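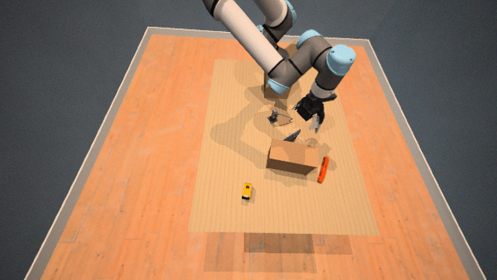
Danuta Pawłowska wrote in to say that the oil she put on her bench top in December was still tacky six weeks later, and that a second coat had made it worse. She had flooded the surface, left it overnight and wiped it in the morning. The excess cured on top of the timber as a soft gum, and the second coat went on over that.

To recover a tacky surface, wet a lint-free rag with mineral turpentine and scrub along the grain until the rag stops picking up colour. Change rags often. Leave the top for 24 hours with the windows open. If a fingernail still marks the film, go over it with a grey abrasive pad and fresh turps, then wipe dry. Sanding gummed oil clogs the paper and is a waste of discs.

Oiling a solid timber top

Sand to 180 grit, vacuum, then wipe with a barely damp cloth to raise the grain. When dry, sand lightly by hand with 240. Going finer than 240 on softwood closes the surface and the oil takes unevenly.

Apply a thin coat with a cloth pad, working one plank at a time. Allow 100 mL per square metre for the first coat on pine and less on hardwood. Wait 15 minutes. Wipe off everything that hasn't soaked in, paying attention to the seams and the rims of knots, where oil wells back up for an hour or more. Wipe again at the one-hour mark.

Second coat after 24 hours, third after 48, each thinner than the last. Keep the top out of service for a week. Full cure for a linseed-based oil takes three to four weeks at 20 degrees, longer in a cold garage.

Coat the underside as well. A top sealed on one face only will cup.

Pale patches

Usually sun, detergent or an old water mark. Test with a drop of oil in the centre of the patch. If the colour comes back to match, the timber is dry and needs oil only. If it stays light, the surface fibres are bleached and have to be sanded back, feathering well past the edge of the patch. White rings from hot cups are moisture in the finish and will often lift with a soft cloth and a little turps.

Black marks around screws are iron stain. Oxalic acid crystals in warm water, brushed on, left 20 minutes, rinsed twice. Gloves and eye protection. Do not mix with bleach.

Rags

Oil-soaked rags self-heat and can ignite in a bin. Lay them flat outdoors on concrete, single layer, until stiff, or submerge them in a lidded metal tin of water. Do this before you wash up the brushes.

Maintenance

Wipe with a damp cloth and a drop of neutral soap. No vinegar, no spray-and-wipe. Re-oil when water no longer beads, typically twice a year near the sink and once elsewhere. Spot repairs: 240 grit, oil, wipe off, same waiting times as above.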